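In Praise of the Second-Best Library

Every town I have lived in had two libraries. One was the big one downtown, with the atrium and the nice chairs, and the other was a small branch stuck between a tire shop and a place that did taxes. I love the big ones. I get a little shiver walking into them. But if you told me I could keep only one kind, I'd keep the branch by the tire shop, and I want to spend a page or so telling you why.

My current branch is the Koltwood one. It is a single room with a low ceiling and a back corner for kids, and it closes at six every night except Wednesday, when it stays open until eight. The fiction shelves run along one wall, and you can walk from A to Z in 17 steps (I have short legs, so your number may vary). And yet I have never once left without something I didn't know I wanted. That is what a small collection does for you! When there are millions of books, you search. When there are a few thousand, you browse, and browsing is the better sport.

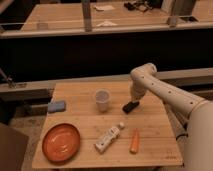
Searching assumes you already know what you're after. I type in a title, I get the title, I go home. It's a wonderful service and I use it all the time. But last October I went in for a cookbook and came out with a history of lighthouses, a novel about a failing ski resort and a thin book on knots that I have now renewed 12 times. None of those would have come up in any search I would ever have typed. They were just there, at eye level, on my way to something else.

The other half of it is the people behind the desk. In a small branch they have handled nearly everything on the shelves, and they remember what you took home. Rima Matar, at Koltwood, once put a book in my hands before I had my coat off. "You'll hate the first 73 pages," she said, "and then you'll call in sick." I did hate them. I'm not going to say in print whether I called in sick. I have had recommendations from plenty of apps, and some were fine, but not one has ever warned me about the slow part.

Now, I know the argument against small branches, because it comes around every time the city does its budget. They cost money to heat. The hours are short. You could close three of them, the thinking goes, put the savings into the main building, and everyone would get a bigger collection for the same dollars. On paper I can't fault it. The trouble is that people do not live on paper, they live on bus routes, and from the far end of Ulness Avenue the main library is two buses and a long wait in between. Try that with a toddler and a bag of picture books. You'll do it once.

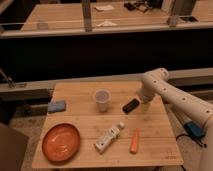 My own mother did her reading by the bagful. She worked mornings, she didn't drive, and our branch was a ten-minute walk if the dog cooperated. She went on the way to the grocery store and again on the way back if the line had been too long the first time. I'm sure she would have told you she was not a library person. She never went to a talk or a reading in her life. She just liked to have the next book waiting before she finished the one she was on – and she could, for decades, because the building was on her way.

"On the way" is the part I'd love to see planners get excited about. A great place across town gets a visit. A pretty good place on the way home gets a habit, and habits are where readers come from. I see it with the kids who pile in after school. Half of them come for the heat and the free wifi, and that's fine with me. They sit next to books for two hours, and sooner or later somebody gets bored enough to open one.

I won't pretend it's perfect. The carpet at Koltwood is a color I can only call soup. The audiobook shelf is thin, the copier eats dimes, and whoever decided to put large print on the bottom shelf has never met a person with a bad knee. I'd fix all of that before I'd buy one more chair for the atrium.

So if your town has a second-best library, please go this week. Skip the catalog. Pick a shelf you've never stood in front of, take whatever is at eye level and carry it to the desk. If you end up with the knot book, the bowline is on the fourth page, and it took me most of a weekend.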